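이리크니스 소식지
배움방 이야기

화이트보드를 눕혀 놓고 쓰기 시작했습니다

안녕하세요, 배움방 소식 담당입니다. 이번 호에는 작은 물건 하나 이야기를 길게 해 보려고 해요. 화이트보드입니다! 새로 산 것도 아니고 비싼 것도 아닌데, 요즘 저희 한글반과 영어 기초반에서 제일 인기 있는 물건이거든요.

그동안 보드는 늘 벽에 기대어 두고 강사가 앞에 서서 쓰는 용도였습니다. 수강생은 공책에 받아 적고요. 그런데 지난달 영어 기초반을 맡고 계신 디피카 바트 선생님이 보드를 내려서 책상 위에 그냥 눕혀 버리셨어요. 다 같이 둘러앉아 손을 뻗어 쓰자는 거였지요. 처음에는 다들 펜을 들고 서로 눈치만 보더니, 한 분이 글자 하나를 쓰고 나니까 그다음부터는 펜이 모자랄 지경이었습니다.

해 보니 좋은 점이 참 많습니다. 우선 앞에 나가지 않아도 됩니다. 어른이 되어 글자를 새로 배우는 분들은 앞에 나가 등을 보이고 쓰는 일을 정말 부담스러워하세요. (저도 운전면허 학원에서 비슷한 기분을 느껴 봐서 잘 압니다.) 앉은 자리에서 팔만 뻗으면 되니까 마음이 한결 가볍고, 옆 사람이 쓰는 획의 순서도 가까이서 볼 수 있어요. 아이궈 쑹 님은 공책에는 아까워서 못 쓰던 글자를 보드에는 마음껏 쓰게 된다고 하시더라고요. 틀리면 쓱 문지르면 그만이니까요!

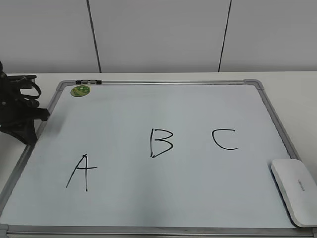
첫 시간에는 욕심내지 않고 대문자 몇 개만 크게 씁니다. 디피카 선생님은 줄이 반듯한지, 글자 높이가 맞는지는 한참 나중에 보자고 하세요. 획이 조금 흔들려도 괜찮고 A의 가로줄이 다리 밖으로 삐져나가도 괜찮습니다. 읽을 수 있으면 그건 그 글자예요. 크게 쓰면 손목 말고 팔 전체가 움직이는데, 이렇게 몇 번 쓰고 공책으로 돌아가면 글씨가 훨씬 편하게 나온다는 분들이 많습니다.

둘째 시간부터는 놀이가 섞입니다. 한 사람이 글자를 쓰면 옆 사람이 그 글자로 시작하는 낱말을 말하고, 그 옆 사람이 낱말을 이어 씁니다. 지난번에는 B 차례에서 bus, book, bread가 나오고 나서 한참 조용하다가 에드가르 리바데네이라 님이 갑자기 "banana!" 하고 외치셔서 교실이 웃음바다가 되었어요. 그런데 막상 쓰려니 a가 어디까지 들어가는지 헷갈려서, 결국 셋이 머리를 맞대고 완성했습니다. 저는 이런 순간이 정말 좋습니다.

한글반도 금세 따라 하고 있습니다. 추추웨 장 님이 이끄는 모둠은 받침 연습에 보드를 쓰는데, 받침만 지우고 다른 받침을 넣어 보는 식이에요. '감'을 써 놓고 '강'이 되고 '간'이 되고 '갑'이 되는 걸 눈으로 보면 공책에 따로따로 적을 때와는 느낌이 다릅니다. 글자가 조립식 가구 같다고 하신 분도 계셨어요. 제가 들은 한글 설명 중에 가장 마음에 드는 말이라 여기 적어 둡니다.

집에서도 해 보고 싶다는 분들이 계셔서 써 보면서 알게 된 것들을 조금 적어 볼게요. 보드를 눕혀 쓰면 소매에 글씨가 자꾸 묻습니다. 긴팔은 한 번 걷고 시작하시는 게 좋아요. 지우개는 보드 한쪽 가장자리에 두고 쓰는 사람이 없을 때만 옮기기로 저희끼리 약속했습니다. 안 그러면 지우개가 돌고 돌다가 꼭 엉뚱한 가방에서 나와요. 펜은 뚜껑을 딸깍 소리가 날 때까지 닫아 주시고, 오래된 자국은 마른 지우개로 여러 번 밀기보다 그 위에 펜을 한 번 덧칠한 뒤 바로 지우면 잘 없어집니다. 그래도 남는 자국은 물을 살짝 적신 천으로 닦고 마른 천으로 한 번 더 닦아 주세요.

책상은 넓을수록 좋습니다만, 보드 모서리가 책상 밖으로 많이 나가면 기대는 순간 덜컥 들리니 조심하셔야 해요. 저희도 한 번 들썩해서 찻잔을 쏟을 뻔했습니다. 그 뒤로 찻잔은 창가에 둡니다. 집에 큰 보드가 없으면 작은 것도 충분해요. 다이앤 샌두 님은 손주와 식탁에서 작은 보드 하나를 놓고 번갈아 쓰신다는데, 손주가 할머니 글씨에 점수를 매긴다고 하네요. 지난주에는 꽤 후한 점수를 받으셨답니다!

보드에 쓴 글은 지우면 사라지니까 조금 아쉽다는 의견도 있었습니다. 그래서 수업이 끝나기 전에 그날 새로 쓴 낱말 가운데 마음에 드는 것을 공책 맨 뒷장에 옮겨 적기로 했어요. 숙제는 아닙니다. 적고 싶은 분만 적으시면 되고, 그림으로 그려 오시는 분도 환영합니다. 6월에 여는 나눔 자리에서 이 뒷장들을 서로 돌려 볼까 하는데, 공책을 보여 주기 쑥스러운 분은 구경만 하셔도 됩니다.

다음 달에도 영어 기초반은 여섯 명씩 한 책상에 앉습니다. 교재 복사비는 3000원이고 첫 시간에 받습니다. 펜은 배움방에 있는 것을 쓰시면 되지만, 손에 익은 펜이 있으면 가져오셔도 좋아요. 다만 보드용인지 꼭 확인해 주세요. 유성펜으로 쓴 글자를 지우느라 저와 디피카 선생님이 저녁 시간을 통째로 쓴 적이 있습니다.

수업을 구경만 하고 싶은 분도 편하게 들러 주세요. 문 쪽에 의자를 하나 더 놓아 두겠습니다.

2018-02-25
배움방 소식 담당 드림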